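The Long Life of the Small Phone

When Solène Joly goes to work in the morning, she puts two phones in her coat. The first is large and belongs to her employer. The second is a Tillent 4, and it is so small that she can close her hand over it completely. She bought it used, with a scratch on the back, and she paid for it more than it cost when it was new.

"People ask me if it is a toy," she says. "Then they hold it, and they are quiet for a moment, and then they ask me where they can get one."

For them the answer is not a happy one. The company Tillent stopped making the model two years after it came out, and no phone of the same size has come from the company again. The shops have large phones, very large phones, and some phones that are called "compact" and would have been called large not so long ago.

I started to write this article after my own small phone fell into a sink in January. I wanted to replace it with the same thing. In three shops I was shown the same five models, and in the fourth the seller told me kindly that I should maybe buy a watch.

Makers of phones have a simple explanation for this. A large screen is easy to sell. It looks good under the lights of the store, and there is room behind it for a large battery and a better camera. Video is better on it, and many people today have no other screen at home. Ebbe Wallin worked in product planning at Zoririer until last spring, and he remembers the meetings in which the small model was discussed.

"Every year we had it on the list, and every year it went off the list in the second meeting," he told me. "The engineers liked it. I liked it. But a small phone costs almost the same to make as a big one. In some cases it costs more, for the parts have to be packed so close. And the customer expects to pay less for it, as if we were selling cheese."

He laughs when he says this, but he was serious about the problem. The charge port does not become smaller when the phone does. The camera module also stays the same, and so do the speaker and the little motor for the vibration. What is left over is for the battery, and this is where the first reviews were always hard. A phone that must be charged at four in the afternoon gets a bad name quickly. 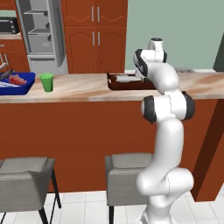 Zoririer did once build a small phone, in a trial series of 501 pieces. They were given to employees and to some dealers. Wallin still has his, and he uses it on weekends. He says that the battery is enough for him if he does not look at maps, and that he knows the way to most places he goes.

The owners, meanwhile, have found one another. The largest forum for small phones that I visited is run by Helmi Partanen, a retired teacher of mathematics, and it had 1601 members when I registered. The tone there is friendly and very technical. One discussion, which I read until late at night, is only about how to warm the glue on the back cover without damage to the antenna under it. Another is about cases. There are almost no cases for these phones any more, and so the members sew them, from felt or from old gloves.

Partanen does not think of herself as somebody who is against progress. She has a tablet for reading and a good computer. "But the telephone should go in the pocket of a skirt," she wrote to me. "I have measured my pockets. The industry has not."

The bigger difficulty is not the case and also not the glue. It is the software. The Tillent 4 got its last update some time ago, and one after another the apps stop working on it. The bank is usually the first. Joly lost her bank app in the fall, and this is the true reason why the large phone is in the other pocket. She does not carry it for work only, although she told me so at first.

There are people who try to help. Josiane Maillard has a repair shop with her partner Jacqueline Fleury, on a street where there used to be three such shops. They replace batteries in old Tillent phones, and for customers who accept the risk they also install a newer system which is made by hobby programmers. It works well, Maillard says, except for the camera, which gives everything a slightly green color.

"I tell them this before," she says. "I write it on the receipt. They come back anyway and say, Madame, my dog is green."

Fleury buys broken phones for parts, and the price of these has gone up too. A good screen for the Tillent is now hard to find. She keeps hers in a drawer with a key, and she decides herself who gets one. Customers who come with a phone they have sat on must wait longer.

Will a new small phone come? The rumors say that Bermúdez is working on one, and drawings of it have been passed around on the forum. I asked the company, and I received a polite message that it does not comment on future products. Wallin believes that the drawings are real, but he has seen many real drawings. Partanen has already calculated from them whether the phone would fit her skirt. It would, with 2 millimeters left.

As for me, I bought a used Ralalham from a member of the forum, who packed it in a sock. The battery is at the end of its life and I have an appointment with Maillard next week. My thumb reaches all four corners of the screen.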